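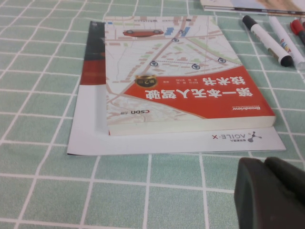

*Page last changed: 2 January 2023*

Dokside makes Pluleo, a notes and reading app for tablets and phones. We are looking for people to test the next major version before it goes on general release in June. Testing is open to current users and to people who have never opened the app.

## What is being tested

Pluleo 3 changes how the app handles more than one document at a time. You can keep a PDF and a notebook side by side, drag passages from one into the other, and save the pair so both open together later. Search has been rewritten and now covers handwriting as well as typed text. The sidebar has moved to the left on tablets and to the bottom of the screen on phones.

Sync is also new. Older versions kept one copy of each notebook on our server and replaced it whenever you saved. The new version sends only the pages that changed. We need people who switch between devices during the day, including people who work offline for long stretches.

## Who can apply

We have 201 places. Of these, 100 are set aside for people who use the app with a screen reader, switch control, voice control or larger text sizes. If that applies to you, say so on the form and tell us which settings you use.

You need:

- a tablet that can run the current version of Pluleo
- a second device, either a phone or a laptop
- at least 3 GB of free space on the tablet
- an email address you check regularly
- to be 18 or older

You do not need any experience with beta software. You should be comfortable installing an app from a link and restarting your device when asked.

Please do not put the test version on a tablet you depend on for work or school unless you keep a separate backup. Notebooks opened in version 3 can't be opened in version 2 afterward.

## What you would do

Testers use the app the way they normally would and send reports from the Help menu. A report can be one sentence. Screenshots are useful but optional, and you should cover anything private before you attach one.

New builds come out every two weeks. Each one has a short list of things we would like tried, such as importing a long PDF or renaming a folder on one device while the other is asleep. We ask for at least one report per build, even if it only says that everything worked.

There are also three video calls, each lasting 45 minutes. They are optional. On a call you share your screen and talk through a few tasks with a member of the design group.

## What you get

Every tester who stays to the end gets a two-year Pluleo subscription. If you already pay, the two years are added to your current plan. Each video call is paid separately with a $100 gift card, sent by email after the call.

Testers near our office in Rostley can come in for their calls. The office is at 654 Ham Street, on the ground floor, with step-free access from the parking lot. We don't cover travel.

## Privacy

The test version records crashes, sync errors and which menus are opened. It does not send us the contents of your notebooks. If a bug can only be traced with a copy of the file, we will ask you for it, and you can say no. Test data is deleted when the test ends.

## How to apply

Fill out the tester form under Settings > About > Join a test in the current app. If you don't have the app, use the form on the Dokside support page and choose "New user" at the top.

We reply to every application by email. If the group is full, we will ask whether you want to stay on the waiting list. You can leave the test at any time from the same settings page.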